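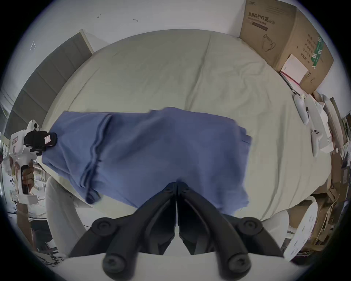

July, Friday. Tracker bench, Stondeck decoy radar mount. Carried on with the drift problem from the last entry. The dish still walks off the towed target in azimuth once the housing has been in the sun, always the same way, left. Ran 11 passes before lunch and lost lock on 4 of them. Tried the sunshade cover again. It has to lie flat and pulled out sideways, the way the blue cloth lies across the bed, or the folds get under the rim and touch the encoder cable. With the cover flat the next 5 passes held.

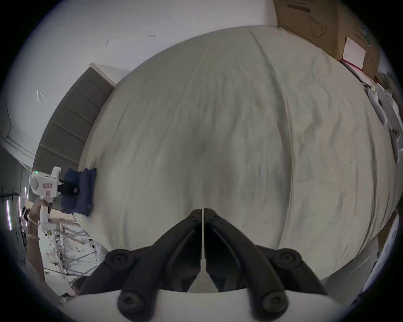 Drift with the cover on is up to 9 counts, and it comes back when the mount cools. So heat, at least in part. I don't think it explains the jump on the second pass, which came with the housing cold. Cable strain is my guess there. Retied the loom at the base with more slack and marked the clamp in white paint.

Rostix filter settings left as they were. Changed the gate width only, one step wider. Clutter from the tree line is worse but the track starts sooner. Old value is in the Pandix log under the morning run.
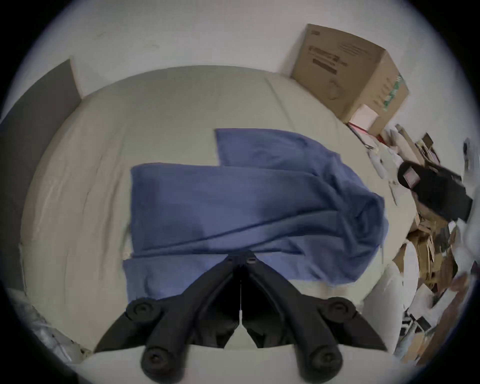
Still open: encoder swap. The spare is the Ngô unit and its connector is keyed the other way, so it needs an adapter lead before it can go on. Pins are drawn on the back page – check pin 4 before powering up, the drawing was redone once.
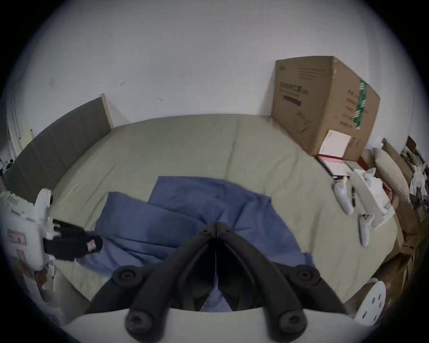 Regula Grabner: I would put the gate width back before the next run. Two changes in one day and we can't tell which one helped. Do the cover first, same passes, then the gate.

Fine. Gate is back to the old value. Adapter lead next.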